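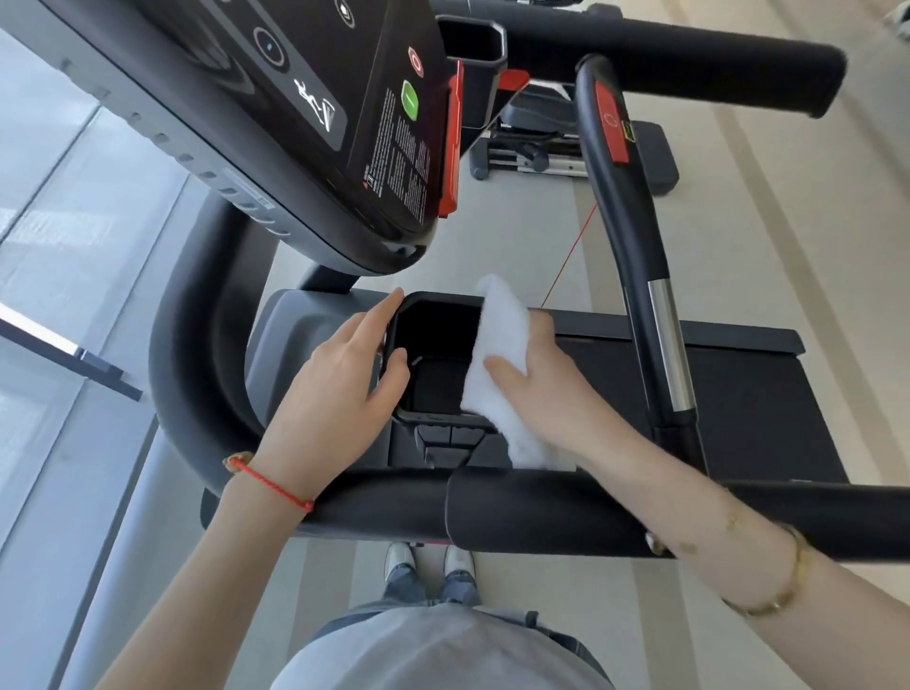 What's the best time of day to run if you keep quitting after a couple weeks?

Whatever time you already have free. Mornings only work if you go to bed.

Home Forums Training Gear New posts Log in

mudlark_21
Sort of agree but I quit every evening plan I ever tried. Work runs late, then dinner, then couch. 6 am or it doesnt happen. Been at it since January.

pacerpam
Nope. Mornings wrecked my knees, stiff as a board. Lunch run, 3 miles, the Kestent loop by the old 1935 bridge. Back at my desk before anyone notices.

slowgoat
Lunch?? Do you have a shower at work

pacerpam
Sink and a towel. Its fine

mudlark_21
Your coworkers might disagree lol. Knees are a warmup thing anyway, walk the first ten minutes.

pacerpam
I did walk. Still hurt. Not everybody is the same person as you

destness_dan
Signed up for the Irwood 10K, that fixed it for me. Paid the fee so now I have to go. Dont care what time. More than 107 people on the list already

slowgoat
Races stress me out, I'd quit faster. Going to try lunch on my days off first and see. Any shoes you guys like for wide feet?

mudlark_21
Theres a whole thread on that in Gear. Wed 17 June is the next group run, easy pace, come along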